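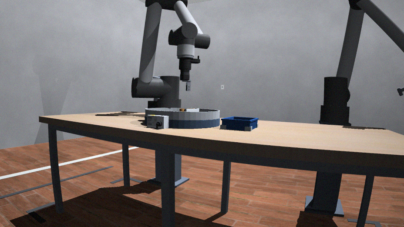 Solid wood tabletops change width with the seasons, and most of the complaints that reach the repair bench at Osard come from tops that were never allowed to. The company runs a small finishing and repair shop in Pirmont, handling dining tables, work tables and the occasional counter. Its senior finisher, who asked to be identified by job title only, spoke to us on a Monday morning between deliveries, mostly on the subject of moisture.

The first question was what a customer usually reports.

"A crack, a cup or a stuck drawer," the finisher said. "They call in January about the crack and in August about the drawer. Both are the same problem measured at different times of the year. The wood is going toward equilibrium with the air in the room. It doesn't stop doing that when you put a finish on it."

Equilibrium moisture content is the value a board settles at if temperature and humidity hold steady long enough. Houses in the region rarely hold either steady. Heated rooms in winter pull a top down to 6 percent, and an unconditioned room in late summer can push the same top past 10. Across the grain of a wide glued-up panel, that difference is enough to see with a straightedge and a pencil mark. Along the grain it can be ignored for furniture.

"People hear that wood moves and they think of the length," the finisher said. "Length isn't your concern on a table. Width is. If the boards are flatsawn they will move more across the width than quartersawn boards of the same species, and the faces will try to cup, depending on how the rings run. So the first thing I look at on a damaged top is the end grain, because it tells me how the boards were cut. Then I turn it over and look at how it was attached."

Attachment accounts for a large share of the failures. The shop regularly receives tops that were screwed tight to a steel or wooden frame through round holes. The frame stays the same size, the top does not, and the screws hold until a glue line or the wood beside it gives way. The repair is to lengthen the outer holes into slots running across the grain, leave the center fastener fixed, and put a washer under each screw head. The screws are then snugged and backed off slightly.

"A slot is a cheap thing to make. You can do it with a drill and a file if you have to. What costs money is putting the crack back together, because by then there's wax and crumbs and cleaning product in it, and glue doesn't like any of those."

Asked whether a closed crack stays closed, the finisher was cautious. If the top is repaired at its dry extreme and the fasteners are corrected, it usually does. If it is clamped shut in humid weather, the joint looks good for the rest of the summer and is put under tension again when the heat comes on. For that reason incoming tops wait on open racks for 3 weeks before any glue is spread, and longer if two readings taken a few days apart still disagree.

Readings are taken with an Ekwueme pin meter, corrected for species and temperature. The pins go into the underside, in clear wood, away from knots and glue lines. The shop also owns a pinless meter but uses it only for sorting.

"Pinless is fast. It also averages through the thickness, so a thin top on a metal table will give you nonsense if you don't take it off the table first. We had a top read wet for a week. It was reading the bench."

The rack room is held at a fixed setting by a Bidow dehumidifier. Before it was installed, the hygrometer on the wall would reach 68 percent relative humidity on wet days, and work finished in that room left the building wider than it would ever be again. The finisher described several of those jobs as having come back.
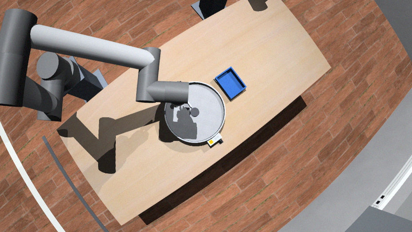 *A light wooden table with fine grain lines, holding a round tray and a blue bin.*

On the matter of finish, the most common misunderstanding is that a film seals the wood. It slows the exchange of vapor and does little more. A thick film slows it a good deal, a penetrating oil hardly at all, and both end up at the same place if the season lasts long enough. The practical requirement is that both faces exchange moisture at a similar rate. A top with three coats above and bare wood below will gain and lose moisture mostly through its underside, and it will cup.

"I ask every customer whether the bottom was finished," the finisher said. "Most don't know, so I ask them to get under the table with a flashlight. The answer is usually no. It doesn't need to be pretty under there. It needs to be the same product and close to the same thickness."

The shop applies the underside first, lets it cure on painter's points, then turns the panel and builds the upper face. Ends get an extra coat because end grain takes up moisture faster than either face. Panels are stood on edge or stickered while curing. A panel laid flat on plastic sheeting overnight, with one side covered, can take on a visible bow by morning. Left standing with air on both sides, it generally flattens again.

Breadboard ends came up next. The finisher does not object to them but sees many that were glued along the full length, which produces the same restraint as a tight steel frame. A correct one is glued at the center only and pinned through elongated holes toward the edges. Its ends will sit slightly proud or slightly shy of the main panel for most of the year. Customers sometimes ask to have this sanded flush.

"I'll do it if they insist, but I tell them what month it is. If I make it flush in June, it won't be flush in February. I put that on the ticket and they sign the ticket."

For owners the maintenance advice was brief. Keep a table away from a floor register or radiator. Wipe spills, including those that run under a mat or a planter. Lift trays and pots now and then so the finish beneath them can dry. Check the fasteners once in the heating season and once outside it, and do not tighten a screw in a slot until it stops turning.

A room hygrometer was the only purchase the finisher recommended. It should be placed at table height, away from the kitchen, and read over several weeks before any change is made to the heating or to the table.

"Write the numbers down with the date," the finisher said. "When somebody brings me a cracked top and a page of humidity readings, I can quote the job at the counter."

Osard accepts tops for assessment on weekday mornings. Bases are best left at home unless the joint between the two has failed.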